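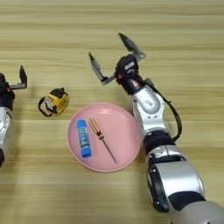

By Hauke Strobel | 6 February 2020 | Opinion

I sat through three hours of modern dance at the Tiedemann in December, and I'd do it again tomorrow, except for the program notes. Oh, the program notes! Six pages of them, tiny type, and by page two I knew what I was supposed to feel in every section, including the one where a man rolls across the floor for seven minutes. (I loved that bit. I loved it less once I remembered it was meant to be about grief and inheritance.)

I've been going to dance for most of my life, first in Gumcombe, where the touring companies played a school gym with 152 folding chairs, and we got a cast list and that was it. You watched. On the bus home you argued. My aunt was sure one piece was about a divorce and I was sure it was about birds, and we still haven't settled it.

Now I know why companies do this. Tickets at the Tiedemann run nearly 100 dollars for a decent seat, and people who've paid that much don't want to feel stupid. Fair enough! But I don't think an essay fixes that. Half my row spent the opening duet squinting at paper in the dark, trying to find out which part we were in.

The Codov troupe does it better, I think. They hand you a single sheet with the dancers' names and the music, and if you want the choreographer's thoughts you can pick them up on your way out. I took mine home last time and read it over breakfast, and I disagreed with nearly all of it, very happily.

So please, give me the notes afterward. I'm seeing the new Nendik piece next, and my program is staying under the seat until the lights come up.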